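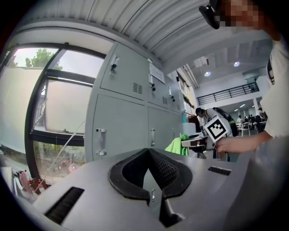 Vol. 2, page 27

Night Flow Analysis of Water Loss in the Grotbridge Supply Zone, Prodatville

Project report, Water Systems Engineering, second-year group project

1. Background

The Grotbridge zone is a residential supply area on the north side of Prodatville. It is fed by gravity from a single covered reservoir and has 2,442 service connections, nearly all of them houses. The town bills customers from meters that are read every two months. The difference between the volume leaving the reservoir and the volume billed has been growing for several years, but billing data alone cannot show where in the zone the water is going or how much of the difference is leakage.

This project used the minimum night flow method to estimate leakage in two parts of the zone separately. The method relies on the fact that customer demand is lowest in the early morning, when most people are asleep. Flow into an area at that time is made up of a small amount of legitimate use plus leakage, and leakage makes up a larger share of the total than at any other hour.

2. Description of the zone

The zone divides naturally at the rail line. The upper part, called Upper Grotbridge in this report, has 1,166 connections and is served mostly by cast iron mains laid before the rail line was doubled. The lower part, known locally as Ziton, has the remaining 1,276 connections on plastic mains. A single main crosses under the tracks. A second crossing exists on the town's drawings but its valve is recorded as permanently closed.

Ground level falls steadily from the reservoir to the rail line and then flattens. Static pressure is therefore higher in Ziton than in most of Upper Grotbridge. This is relevant to the results, because leakage from a given hole increases with pressure, and a difference in pressure alone would be expected to favor Upper Grotbridge.

3. Equipment and method

Two clamp-on flow loggers supplied by Diệp Metering were used. One was fitted to the reservoir outlet main and the other to the main upstream of the rail crossing. Flow into Ziton was taken directly from the second logger. Flow into Upper Grotbridge was taken as the first reading minus the second. Both loggers recorded one value per minute.

Before installation the pipe outside diameter was measured with a tape at each location, and wall thickness was taken from an ultrasonic gauge. The straight pipe run upstream of the rail crossing logger was shorter than the manufacturer recommends. Moving it farther upstream would have placed it before a branch serving several streets, so the shorter run was accepted and a larger error was assigned to that logger.

The closed valve on the second crossing was checked by listening on the spindle at night. No flow noise was heard. This is a weak test, and a small amount of passing flow cannot be ruled out.

Logging ran for 27 nights in October. For each night, the average flow between 2:00 a.m. and 4:00 a.m. was calculated. Three nights were removed from the data set: two on which the fire department tested hydrants and one on which the reservoir outlet logger lost its signal. The median of the remaining nights was used as the minimum night flow. The median was preferred to the mean because one Saturday showed a high flow that appeared in only one area and did not repeat.

Legitimate night use was set at 0.008 gallons per minute per connection. This figure comes from an earlier student project in which meters on one street in Ziton were read by hand at the start and end of the night window. It was applied to both areas. Daily leakage was obtained by multiplying net night flow by a night-day factor of 22 hours, which allows for the lower pressure in the mains during daytime demand.

4. Results

Upper Grotbridge
Minimum night flow: 41.2 gpm
Legitimate night use: 9.3 gpm
Net night flow: 31.9 gpm
Estimated leakage: 42,108 gallons per day
Leakage per connection: 36.1 gallons per day

Ziton
Minimum night flow: 19.4 gpm
Legitimate night use: 10.2 gpm
Net night flow: 9.2 gpm
Estimated leakage: 12,144 gallons per day
Leakage per connection: 9.5 gallons per day

Leakage per connection in Upper Grotbridge was 3.8 times the value for Ziton. The variation from night to night was small in both areas, apart from the excluded nights and the Saturday noted above. No upward trend was found over the logging period.

5. Discussion

The difference between the two areas is too large to be explained by logger error. It also runs opposite to the difference in pressure. Pipe age and material are the most likely causes, although the data cannot separate these from the condition of the service lines, which in Upper Grotbridge are of mixed material and partly unrecorded.

The result for Ziton is more sensitive to the assumed night use than the result for Upper Grotbridge. Legitimate use accounts for more than half of the measured night flow in Ziton, so an error in the assumed rate changes the leakage estimate considerably. If the true rate were 0.010 gallons per minute per connection, net night flow in Ziton would fall to 6.6 gpm, while Upper Grotbridge would fall only to 29.5 gpm. The order of the two areas would not change.

Lawn irrigation on timers is a possible source of error. Most systems in the town are shut off by October, but no survey of customers was made.

Passing flow at the closed valve would cause leakage in Ziton to be understated and leakage in Upper Grotbridge to be overstated by the same amount.

6. Recommendations

Step testing should be carried out in Upper Grotbridge, closing valves in sequence during the night window while the reservoir outlet flow is logged. The four valves nearest the reservoir should be exercised first, as the town's records do not show when they were last operated.

The closed valve on the second rail crossing should be tested with a pressure gauge on each side. If a permanent meter is installed, the preferred location is downstream of the rail crossing, where a longer straight run is available.

Night readings of customer meters should be repeated on at least one street in Upper Grotbridge before the leakage figures are used for planning main replacement.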